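Ticket: Phone reboots by itself overnight, alarm doesn't go off
Product: Tendeo
Category: Power and charging
Status: Solved
Opened by: Zuzanna Brzozowska

Original message

Hello, and thank you in advance to whoever picks this up, because I know it's a long one and I apologize for that. I've had my Tendeo for a bit over a year and I've been very happy with it (my sister bought one on the strength of my nagging), so please don't take any of this as a complaint about the phone in general.

What happens is this. I plug it in at bedtime, it shows the charging symbol, all is well. At some point in the night it restarts, and then it sits there on the PIN screen until I wake up. My alarm doesn't ring when it's waiting for the PIN. I found this out on a Friday in February when I was supposed to open the bakery and instead woke up to daylight and a very patient customer knocking at the door downstairs. I've borrowed my mother's wind-up clock in the meantime, and I can tell you it ticks like a horse on cobblestones.

It doesn't do it every night. Two nights might go by without any trouble and then it happens again. During the day it has never done it once, whether it's on the charger or in my apron pocket.

Already tried: restarting it, taking off the case, clearing out old photos, turning off the battery saver, and a different outlet in the bedroom. The phone says the software is up to date.

Reply from Zawadzka Support Desk

Hi Zuzanna, thank you for such a thorough write-up, and I'm sorry about that morning at the bakery! You've saved us both a few rounds of questions.

A restart that only comes at night usually belongs to one of three families: the scheduled restart setting, an app that does its heavy work while you sleep, or power that drops in and out. Let's go through them in that order, and please only change one thing at a time, even though it's tedious, so we know which one did it.

Step 1. Check the scheduled restart

Open Settings, then System, then Maintenance, and look for "Restart when idle." If it's on, switch it off and leave the phone for two nights. While you're there, turn on "Allow alarms before unlock." It's off on phones set up before last year's big update, and with it on your alarm will ring even if the phone is sitting at the PIN screen. I'd do that part tonight, whatever else we find.

Step 2. Try another cable

Keep your own charging brick and swap only the cable. Borrow one that you know charges something else properly, push it in until it seats fully, and use it for two nights. Braided cables can look perfectly fine on the outside and still have a tired wire near the plug, so please don't go by looks.

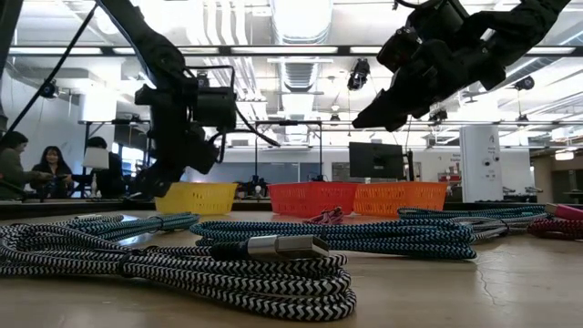
Step 3. Look at what runs overnight

Go to Settings, then Battery, then Overnight Activity. You'll get a list of apps with a bar beside each. Anything that stands well above the rest is worth telling me about. Please copy down the name and the time it started, and don't uninstall anything yet.

Step 4. Send me the restart log

If it still happens after all that, dial up the Help app, choose "Share a report," and tick only the box marked Restarts. The file is small and has none of your messages or photos in it. Attach it here and I'll read it over a cup of coffee.

Reply from Zuzanna Brzozowska

Good evening! I've been very well behaved and done them one by one.

Step 1: "Restart when idle" was already off. "Allow alarms before unlock" was off as well, and now it's on. I tested it by restarting the phone on purpose and setting an alarm for a couple of minutes later, and it rang beautifully. I could have cried. The wind-up clock has gone into a drawer under some towels.

Step 2: I used my sister's cable. First night fine, second night it restarted again. So I gave it back to her.

Step 3: There's an app called Traranora that stands far above everything else. It's the one I use to back up my recipe photos. It says it started at 2 a.m. and the battery page has 239 next to it, which I suppose is megabytes, or possibly minutes? The heading was in very small print. I haven't touched it, as instructed.

I went ahead and did Step 4 too, since I was on a roll. The file is attached.

Reply from Zawadzka Support Desk

You're a dream to work with. The number is minutes, so Traranora was busy for nearly four hours, which is far too long for a backup of recipe photos.

The log agrees with you. Each restart comes while Traranora is trying to send the same file, and the phone runs out of memory and gives up. Storage isn't the issue. Please open Traranora, go to Queue, and see whether one item is stuck. If it is, remove it from the queue (your original stays on the phone), then update the app to version 6 and let it run while you're awake.

Reply from Zuzanna Brzozowska

Found it! It was a video of my nephew's school concert, over 100 minutes long, that I'd dropped into the cake folder by mistake. It's out of the queue, the app is updated, and the backup finished before I'd done the dishes.

It has been a full week now without a single restart. I moved the concert to my computer in Risenau, where my sister can watch it as often as she likes. You can close this, and thank you so much for your patience with me.

Ticket closed by Zawadzka Support Desk
Resolution: Stuck item removed from the Traranora queue, app updated. Alarm setting changed. Cable and charger not at fault.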